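Nuttall Cold-Pressed Rapeseed Oil, 500 ml
Oils & Vinegars > Rapeseed

In stock. Usually leaves us within two working days.

Nuttall is a single-farm rapeseed oil, pressed once and filtered through cloth. It has a deep yellow colour and a mild, slightly nutty taste. Use it for roast potatoes, flatbreads, mayonnaise and plain dressings. It also works in place of melted butter in most loaf cakes, though the crumb comes out a little softer.

For shallow frying, keep the pan at a medium heat. If you deep-fry often, the refined Jerar oil is a better buy and comes in larger tins.

Bottle: dark glass, screw cap with pourer
Ingredients: rapeseed oil
Case size: 6 bottles
Keeps for: 13 months unopened
Once opened: use within 20 weeks, away from the cooker

The oil may go cloudy in a cold larder. Leave it at room temperature for a day and it will clear.

Cases are sent from Pinbridge by courier. Single bottles go in a card sleeve. Please report breakages within two days of delivery and keep the packaging.

Next pressing due in August.

Customer comments (44)

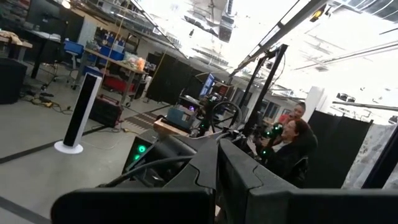
Maribel Arboleda: Good in dressings, a bit strong for mayonnaise unless you cut it half and half with sunflower. The pourer drips, so I keep a saucer under it. Would buy again, but I'd like a one-litre bottle.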